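22 Oct 2025
Bench notes, sorting cell, equipment plan for next year

Good day for the budget sheet! I finally have a list I believe in, so it goes here before I lose it.

Running parts on the two-arm table: brake shoe on the brown mat, a blue tray and a red tray, one arm per side. The layout is so simple that almost everything we still need to buy is small stuff, and I love that.
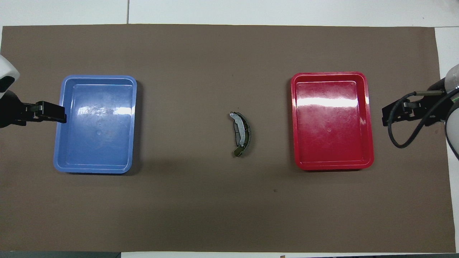 Do we need a second table before we order more grippers?
Grippers first. The table has hours to spare, and a worn finger set stops both arms while we wait on shipping.

Quotes so far. Stirkard wants $1,334 for a spare gripper with fingers, 6 weeks out. Valletar is cheaper but their mounting plate doesn't match ours, so add machining time (ask the shop, they were quick in July). I'm leaning Stirkard. Trays are pocket change: 20 more from Ukenby, same rim, and please the same two colors. Mats we can cut ourselves from the roll.

Cables deserve their own line this time. Last year they were buried under "misc" and we ran short twice. I put in 60 feet plus clips.

Also tried the sheet with one pad per tray, red and blue, to see how much room the open grippers want over the mat. Shallow trays suit us fine, no reason to pay for the deep ones.

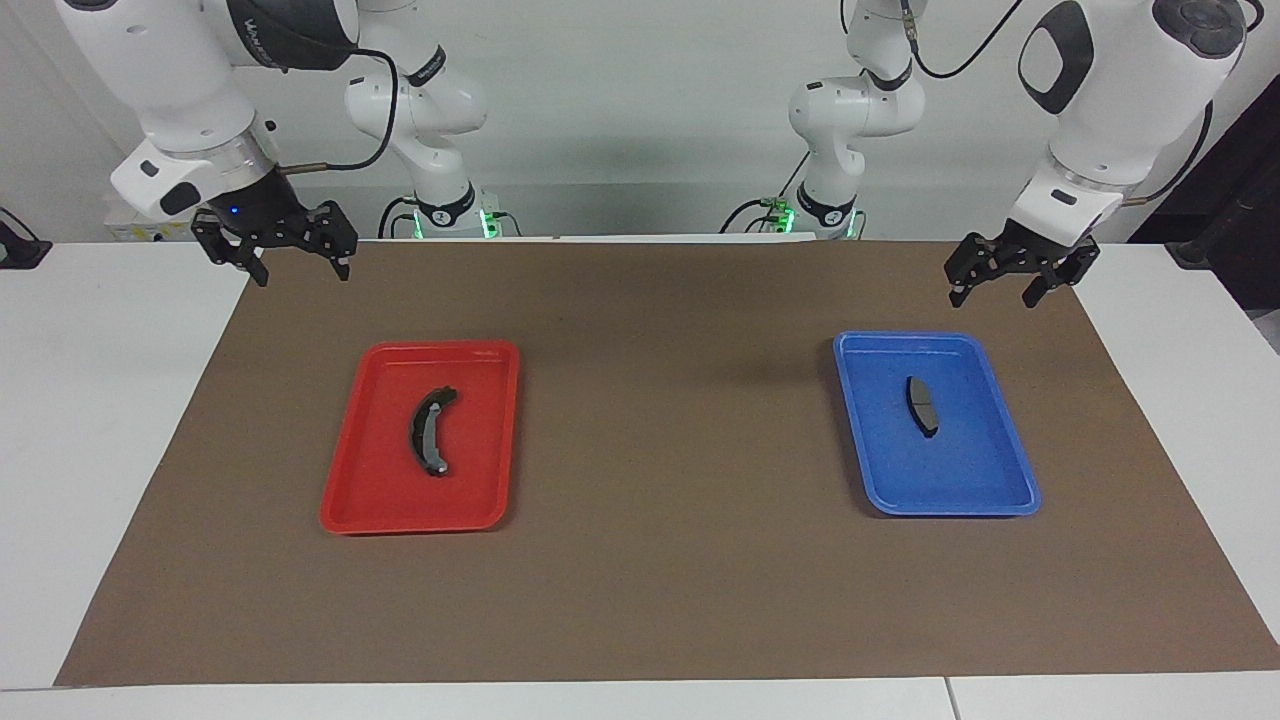 Still open

- Xaba service plan: per arm or per cell? Their form doesn't say. Emailed.
- Spare gripper on this year's money or next?
- Measure the tray rims before the Ukenby order goes out.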